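**Weslow Pottery Share opens a second pickup spot, and yes, there will be bowls**

Hi, it's Shanthi Sultana from the Weslow Pottery Share. I normally leave the announcements to people who own a proper blazer, but I've been waiting to send this one out for months, so you're getting it from me.

Starting in October, members can borrow and return dinnerware at Pacheco Hall as well as at our original shelf on Nestari Street. If you've ever carried a box of soup bowls up the Nestari Street steps in the rain, you know why I'm excited (my knees are thrilled too).

For anyone new to us, we lend out plates, bowls, mugs and serving dishes for birthdays, wakes, block parties, school suppers, whatever you've got going on. You pick what you need, keep it for up to 7 days, wash it and bring it back. A household membership is $40 a year and covers as many loans as you like. We have 151 member households right now and 729 pieces in the lending collection, a good chunk of them made right in town by Kalliopi Atanasov and her evening students.

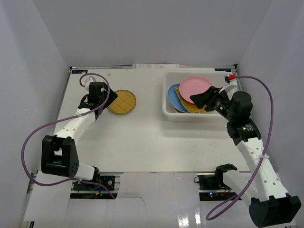
WESLOW, 7/28/19 — The Pacheco Hall pickup spot will be in the old coatroom, through the side door by the bike racks. Lourenço Serrano has been building the shelves, and he's made them deep enough for the big platters, which have never had a decent home. Please use the side door only! The front one sticks, and the dance class would like to finish a song without us walking through it.

You can book online or by phone, same as before. The only new step is choosing your pickup spot when you book. Returns can go to either place, so if you borrow from Nestari Street and your party ends up closer to Pacheco, just drop everything there.

A few changes come in at the same time. Mugs will now be lent in mixed sets, so don't be surprised if yours don't match. Chipped pieces come out of the collection for good, and Kalliopi will take them for her mosaic class. And we're dropping late fees completely — I never liked asking for them and hardly ever did.

"I've borrowed plates for both of my daughter's graduations and one very large retirement dinner," says Vasanthi Karunaratne, a member since our first year. "I own four plates. I have no plans to buy more."

We're also getting a new glaze line from Prarero, the small studio out past the mill, in a speckled green that I have already been told I can't keep at home. Those pieces will be at Pacheco Hall first and will move over to Nestari Street after the holidays.

Current members don't need to do anything, your membership works at both spots. If you'd like to join, stop by Nestari Street during regular hours and ask for Shiuli Patwary, who handles sign-ups and can show you how the booking page works.

Press questions can come to me through the Share's front desk. I'm happy to talk, and I'm happy to show you the platters.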